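Okay, September is when I finally start sourdough again and I am SO ready. Thread!

Kelly Heywood gave me a jar of her rye starter. Fed it at 10 last night and it had doubled by breakfast!

First loaf: 700 g flour, long slow proof in the fridge, 40 minutes in the oven. The crust sang when it came out - I stood there and listened to all of it.

Next one gets walnuts. Maybe figs too, if Jade leaves me any. 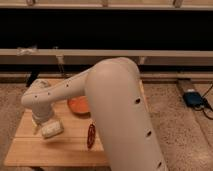 Oh, and save your discard! Mine went into crackers with sea salt and rosemary, and they were gone by lunch.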